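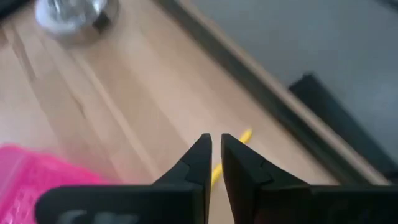 I'd been on the Dorkik mailing list for so long that when the open day invite came I signed up before I'd even checked how far the drive was. (Far. Two gas stops and one terrible breakfast burrito.) But I've been trying to decide on a gripper kit for our little workshop since last year, and I wanted to get my hands on one before spending real money.

So on April 14, 2018 I rolled up to the Estosico building with a notebook and way too much coffee in me. Annick Cordier was at the door handing out badges, and she remembered my emails, which was either flattering or a sign I'd sent too many. She runs the kit side of things and she talks fast, so forgive me if some of this is out of order.

The Dorkik is a two-finger gripper with a wrist camera, sold as an add-on for arms you already own. The base kit is $1327. The one with the camera, the cables and a year of phone support is $2383, and that's the one they had out for us to play with. You also get the teaching software, which used to be separate and cost $300, so that's a nice change!

I liked the fingers a lot. They're matte black and sort of faceted, and they narrow down to small blunt tips with a step on the inner edge. I asked about that step and Gilles Roussel, the mechanical guy, said it gives wider things a place to sit further back while the tips handle the skinny stuff. He let me swap a pair myself. Two screws each side, and I only dropped one.

They had the gripper working over a pale wood surface with everyday things on it, so you could look at the camera view and think about your own mess at home. Skinny things like a pencil are what I care about most, so I hung around there way longer than my share. A man behind me cleared his throat twice. Sorry, sir!

Now the gripes. The wrist view gets smeary when the arm is moving, and anything off to the side can go soft, so I'd want to stop the arm before trusting what it sees. The fingertips also take up a good chunk of the picture. Gilles says you get used to it and that there's a mount coming in May that sits a bit higher. I'd wait for that one, personally. And the manual is 143 pages with no index, come on.

I asked Annick how it compares with the Fonar kit and she was pretty fair about it. Fonar is cheaper to fix, she said, and if all you move is boxes you should probably buy theirs. The Lecomte people had a table in the hallway too, but they were only showing suction cups, so I grabbed a brochure and a free pen and kept going.

Lunch was sandwiches in the loading bay. Get the egg one if you go.

I haven't ordered yet. Annick is holding the open day price for me until the new mount ships, and I still need to measure our arm's wrist plate, which I swore I'd do before the trip and didn't.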